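How many demos before I retrain? Some of mine are blurry

Asked by Luminița Pascu

Hi all! I've been collecting pick-up demos with a hand-held gripper since April and I have 200 so far - my first real set, so please be gentle. Going through them last night I found 27 with stretches where everything goes soft.

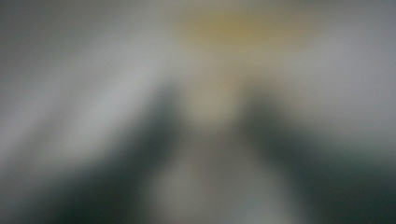
Do I throw out the whole demo, or trim it and keep the rest? I'd hate to lose the good grasps.

2 answers

Gavin Lennox
Trim if the blur is at the start or end, drop it if it covers the grasp itself. I'd also lock the focus before you record any more, it saved me a lot of grief. And 200 is a lovely start!

Safta Ilie
i kept all mine and it trained ok. maybe add 40 more

Comment from Luminița Pascu: Thank you both, trimming tonight!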